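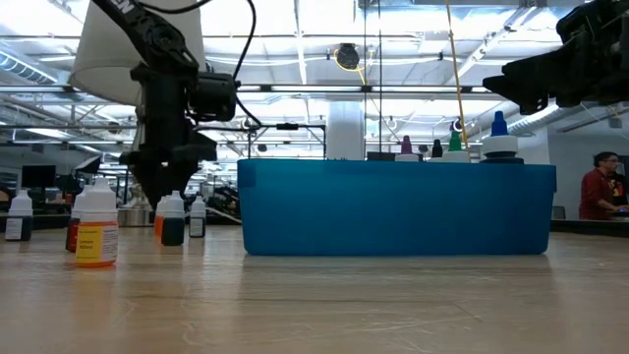
Two Arms and a Table in Pivcombe

Prasetyo Menon wanted to sort small bottles. He had a wooden table, a lamp and a share in the Rivside workshop in Pivcombe, where members pay 70 dollars a month for floor space and the use of the tools.

The build began in July with one arm. The second came later, after Menon found that a single gripper kept knocking over whatever stood next to the bottle it was after. Food coloring bottles make good practice pieces - they're light, they're cheap and the caps taper to a point, so the fingers have to close in the right spot.

Hildegard Janssen, who shares the bench fees, did most of the frame. She wanted rails on both sides so the arms could be moved without drilling the tabletop.

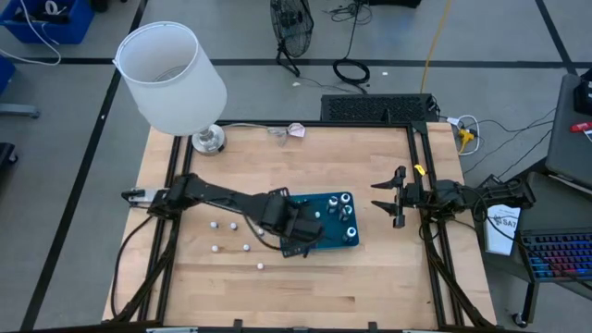

Her first set of brackets flexed under load, and she replaced them over two evenings. The motors and rails together cost 600 dollars, more than either of them had planned.

Cable routing is still a sore point. Janssen wants everything clipped to the frame. Menon keeps rerunning the lines - he changes the wrist setup too often to tie anything down, and the next version is already on his laptop.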